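Hinach Community Laundry and Clothing Exchange
Progress report to the Estrella Fund, second half-year
Last updated: 16 September 2020
3 comments | 12 shares

1. Where the money has gone

The grant covered rent on the Drudorberg site, two replacement dryers and the wages of the part-time sorter. Rent and wages are on budget. The dryers came in under the quote, and with your agreement we moved the difference to the water bill, which has gone up twice this year.

We handled 1544 garments in the period. Of these, 686 went out again through the exchange. The rest were passed to Sirbridge for rag, held over for winter, or are still waiting to be sorted. The held-over share is larger than we planned. Coats came in early and we don't put them out until people ask for them.

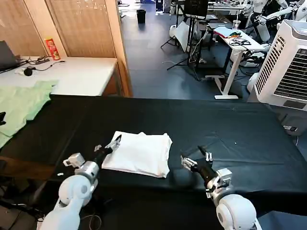
Sirbridge replied to the draft of this section and asked that the rag figure be reported by weight from now on, as a count tells them very little about how many trips to plan for. They would also like buttons and zippers left on, and the sacks tied instead of taped.

We have agreed to all of this. A floor scale has been ordered from the equipment line.

2. Opening hours

The exchange closed for 16 days in the spring and reopened by appointment. We now offer five appointments in each morning session and the same number in the afternoon. Missed appointments are a problem, mostly in the first slot of the day. We tried reminder texts and they helped a little. We haven't tried calling.

The wash service kept going throughout, with drop-off at the side door. Demand for bedding washes went up and has stayed up. We don't charge for bedding and would like to keep it that way, but it is heavy on water and dryer time. 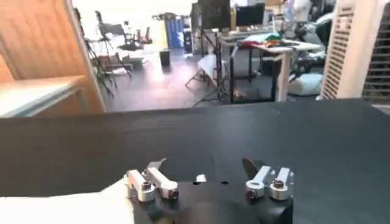

The sorting room has taken more of our time than anything else this period. We changed the order of work so that checking for stains and damage comes before pressing, which saves pressing things that end up as rag. We also settled on dark work surfaces. A black tabletop like this one makes lint and loose white thread easy to spot, and the old pale one did not. Dark clothing is harder to check on it, so we do that nearer the window.

Sizing is still slow. Many items arrive with the label cut out, and the sorter has to measure them. We have drawn up a simple chart for adult tops and will do one for children's clothes next.

3. Problems

The older of the two washers leaks at the door seal. It has been repaired once and the leak came back. A new seal is on order – if that fails we will ask to bring forward the replacement planned for next year.

Storage is short. The back shelves are full of winter items and

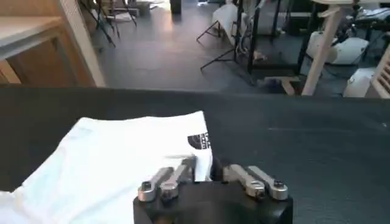
the donation bins have to be emptied more often as a result. We have asked the landlord about the empty unit next door and are waiting for a price.

4. Next period

We plan to put out the winter stock in stages and finish by December. The children's sizing chart should be ready before then. We will send the water and dryer costs for bedding as a separate sheet, as you asked at the last review, and the first rag weights will go in with it.

Recent reports
First half-year report: Hinach
Drudorberg site: lease and fit-out
Winter coat exchange: summary of results
Water use at the wash service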